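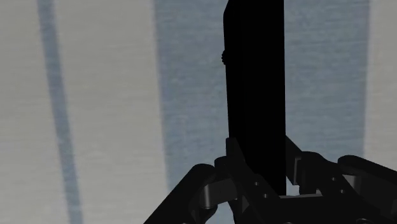
Does a bedside robot arm cut the hours housekeeping staff get?

Any hours it saves will probably come out of the roster, so get in writing where they go before the trial starts.

Housekeeping and Accommodation > Tech and rosters
Thread: Arm trial at our site, who does what now?

kanini_k
That line up top is what our union delegate told me when I rang, so I'm putting it there for anyone who searches. I'm Kanini Khaemba, supervisor at the Pearce site, 300 rooms, mostly mine workers on swing. Management wants to trial an arm from Rondach that sits on the bedside furniture and clears things off the bed before we strip it. Phones, clocks, remotes. So far it's all simulation, and they've been showing us the renders at the 7 am handover as if we'd already bought the thing. 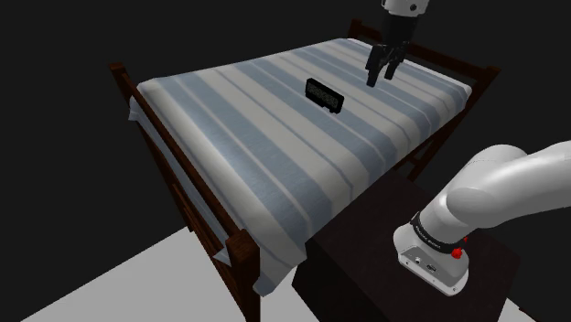 My trouble is that clearing the bed takes one of my girls a few seconds. She does it with one hand while she's pulling the doona off with the other. What takes time is bathrooms, and wet towels, and the bloke who's had a feed of prawns and left the shells in the bin. I asked whether it does bins. It doesn't do bins.

They want two of us taken off rooms to be "robot leads". Same pay. Has anyone been through this?

Mistix
We had something similar in January, different supplier. Robot lead meant pushing it between rooms on a trolley and plugging it in. I'd ask who lifts it. Nobody had done a manual handling assessment on ours until someone's back went.

kipchumba.kaijage
I'll put the other side, I do maintenance at a place about the same size. You're judging it on the easiest job. Picking up a small flat thing from soft bedding without dropping it or dragging the sheet is where they start, and if it can't do that in a sim there's no point talking about towels. I'd much rather they worked it out on a computer than on your floor.

kanini_k
Fair enough Kipchumba, but they aren't selling it to us as a start. The slide says 900 hours a year saved. I asked what it was based on and was told "modelled". The modelled bedroom has one clock on the bed and the sheet's lying flat. I have never in my life walked into a room after a night shift worker and found that.

kipchumba.kaijage
No argument about the 900. Ask for the number of runs and the number of drops. If they've done 3000 goes at it they'll know exactly how many went wrong and on what.

Ulavness
Been cleaning since before you were all born. Ours was the linen chute, then the tablets on the trolley. Every one of them was going to free us up. The tablets just meant the office could see when you sat down. Does this arm have a camera on it? Because it'll be in there while you're doing the bathroom.

kanini_k
I asked. They said they'd "come back to us on that". 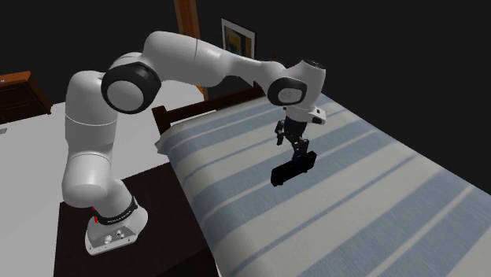 The other thing is lost property. At the moment if a guest says his phone's gone, we've got a name on the room sheet and a procedure, and I back my staff. If the arm picks it up and it goes down behind the bed, who wears it? Because I reckon it's still whoever's name is on the sheet. I'd want that changed before anything gets bolted to a bedside table.

Mistix
Bolted? Ours wasn't. How are they getting it from room to room if it's bolted?

kanini_k
Good question, I've only seen it already in position. Adding it to the list.

kipchumba.kaijage
Still think you should let them do the trial. One wing, fixed end date, and your team writes down the times, start to finish, including moving it. If it's slower you've got it on paper. Saying no outright just means they put it in at a site where nobody speaks up.

Ulavness
Trials don't end, love. They get renamed.

kanini_k
Meeting's at 2 pm. Taking Kipchumba's drops question and Mistix's lifting one in with me. I'm not agreeing to the robot lead thing on the same pay grade, they can put that in the model.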